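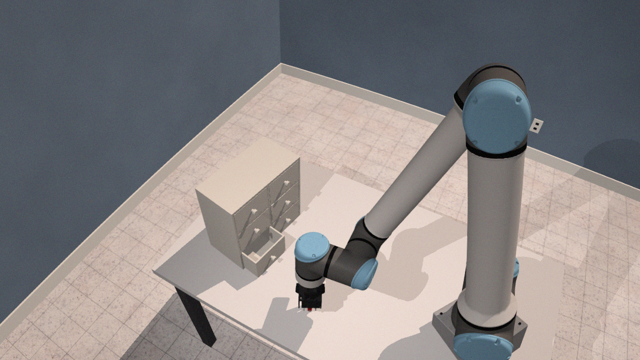 Rendering: robotic arm and small chest of drawers on a table.

Wullalik Supper Fair: Vendor FAQ
Last updated Jun 17, 2023

This page covers food and drink vendors trading at the Wullalik Supper Fair, held at Rarkcombe Hall in Guvodton. Ticket holders should use the visitor page. Where this page and your signed vendor agreement differ, the agreement applies.

APPLICATIONS

Who can apply?

Any business that prepares and sells ready-to-eat food or drink and holds a current food permit for the county. Packaged goods sellers can apply if at least part of the range is offered for tasting on site. We do not take applications for crafts, clothing or homeware.

When do applications open?

Applications open in February and close when all pitches are assigned. Late applications go on the waitlist.

How many pitches are there?

There are 104 pitches, split between the main hall, the side hall and the covered yard. The number is set by the fire plan for the building and does not change from one season to the next.

What do I need to upload with the form?

A copy of your food permit, a certificate of insurance, a menu with prices, and an equipment list showing the power draw of each item in watts. Files must be PDF. Phone photos of documents are rejected by the form.

Can I change my menu after I am accepted?

Small changes are fine up to the menu lock date in your agreement. A change of main dish needs approval, as pitches are assigned to keep similar food apart. Send the new menu as a full replacement file with the same file name. Do not send a list of edits.

Is there a waitlist?

Yes. The waitlist is ordered by food category first and by date of application second. A vendor selling dumplings who cancels is replaced from the dumpling and noodle list, if there is anyone on it. You can ask for your position at any time, but it may move in either direction.

Can two businesses share a pitch?

Only if both are named on the application and both hold a permit. The pitch is billed to the first name on the form. Both businesses must fit on one sign.

FEES AND PAYMENT

What does a pitch cost?

The flat fee is $500 per pitch for the full run. It includes one table, one power outlet, your listing on the visitor page and waste removal. It does not include propane, extra outlets or cold storage.

Do you take a share of sales?

No. The flat fee is the only charge on trading. You keep your own takings and file your own sales tax.

How do I pay?

By card or bank transfer through Panicker, the booking system you used to apply. Invoices appear under the Billing tab. Panicker sends one reminder and then releases the pitch automatically. We can't undo a release once the pitch has been offered to the waitlist.

Why does my invoice show a different total?

The most common causes are an extra outlet, a cold storage shelf, or a refundable key deposit. Open the invoice and select Show Lines. If a line is wrong, reply to the invoice email and leave the subject line as it is so that it reaches the right queue.

What is the refund policy?

Cancel before the menu lock date and the full fee is returned to the original payment method. After that date the fee is refunded only if the pitch is filled from the waitlist. Add-ons are refunded in both cases, except propane that has already been delivered.

POWER, WATER AND GAS

How much power does each pitch have?

One standard outlet on a shared circuit. The limit for each pitch is in the pitch sheet attached to your agreement and depends on which part of the building you are in. The covered yard has the lowest limit. Electric fryers and most electric griddles exceed it and need a second outlet on a separate circuit.

How do I work out my load?

Add up the rated watts on the plate of each appliance you intend to run at the same time. Use the rated figure, even if the appliance usually draws less. Include card readers, lights and fans. If an appliance lists amps only, multiply amps by volts.

What happens if I trip a circuit?

Tell the floor desk and unplug your highest-draw item before power is restored. Do not reset a panel yourself. A pitch that trips the same circuit again will be asked to run without that item for the rest of the session.

Can I bring a generator?

No. This applies to battery power stations above the size stated in the pitch sheet as well.

Can I use propane?

In the covered yard only. Cylinders must be upright, chained, and placed behind the pitch on the outer side. Hoses are checked at load-in. Cracked or undated hoses are not accepted, and the floor desk does not keep spares.

Where do I get water?

There are four filling points: one in each hall and two in the yard. Water is potable at all of them. Bring your own food-grade container with a lid. The taps in the public restrooms are not to be used for filling or for washing equipment.

Where does gray water go?

Into the marked drain beside the loading door. Cooking oil goes in the oil drum. Oil in the gray water drain is charged to the vendor at the cost of the call-out.

LOAD-IN AND LOAD-OUT

When can I get in?

Your load-in slot is printed on your vehicle pass. Slots are 60 minutes long, including the time it takes to park, unload and move your vehicle back out to the lot. Vendors who arrive early are held at the gate. Vendors who arrive late are slotted in after the last scheduled group.

Can I keep my vehicle on site?

No. Food trucks are the exception and are assigned to the yard with their own pass type. Trailers count as vehicles unless you trade from them.

Is there a loading dock?

There is a loading door at ground level and no raised dock. The door sill has a low metal strip that catches small casters. Flatbed carts with large wheels are available from the floor desk against a photo ID. The walk from the loading door to the far end of the main hall is around 500 feet, so plan your load accordingly.

Is there an elevator?

Not needed. All pitches are on the ground level.

What is supplied at the pitch?

One folding table and one outlet. Tablecloths, chairs, signs, extension cords and lighting are yours to bring. Extension cords must be three-prong, fully unrolled and taped where they cross a walkway. Tape must be cloth gaffer tape. Duct tape marks the hall floor and is not allowed.

Can I leave my setup overnight?

Yes, between consecutive sessions. The halls are locked; the yard is fenced but not locked. Food may not be left in the yard overnight, sealed or otherwise. Equipment is left at your own risk, and your insurance should say so.

FOOD SAFETY

Will I be inspected?

Assume yes. County inspectors attend without notice and may visit any pitch. Keep the original permit at the pitch, along with a probe thermometer and a written temperature log. A log on a phone is acceptable if staff on shift can open it.

Do I need a handwashing station?

Yes, at every pitch where open food is handled. The minimum is an insulated container with a free-flowing spigot, a catch bucket, soap and paper towels. Sanitizer gel does not replace it. Sealed drinks vendors are exempt.

How do allergen labels work?

Each dish needs a label listing the major allergens it contains. Use the template in Panicker under Documents. Handwritten labels are accepted if they are legible at arm's length. "May contain" can be added but does not replace the list.

Can I cook at home and reheat on site?

No. Prep must take place at the pitch or in a permitted kitchen, and the address of that kitchen must be on your form.

Is cold storage available?

Shelves in the walk-in cooler can be booked as an add-on. Label every container with your pitch number and the date. Unlabeled containers are discarded at close. Raw meat goes on the bottom shelf only, whatever shelf you booked. Swap with your neighbor if needed and tell the floor desk.

TRADING

Are there fixed prices?

No. Each vendor must offer one small plate at or below the price cap in the agreement. It must stay available for the whole session, so size your stock to match.

Can I sell alcohol?

Only with a temporary license naming Rarkcombe Hall as the premises. Apply to the licensing office directly. We will supply the floor plan it asks for but do not file on your behalf.

Is there Wi-Fi?

There is a vendor network for card readers. The password is on the back of your pass. Coverage in the yard is uneven, so set your reader to offline mode before the session and check that it syncs afterward.

What if I sell out?

Put out the Sold Out card from your welcome pack and stay at the pitch until close. Breaking down during trading hours is not permitted.

Can I play music?

No. Hall music is run from the stage.

CONTACT

Who do I write to?

For pitch and power questions, write to Aqeel Pirzada, vendor coordinator, through the Messages tab in Panicker. Include your pitch number. For billing, reply to the invoice email. During a session, go to the floor desk inside the main entrance; messages are not read while the halls are open.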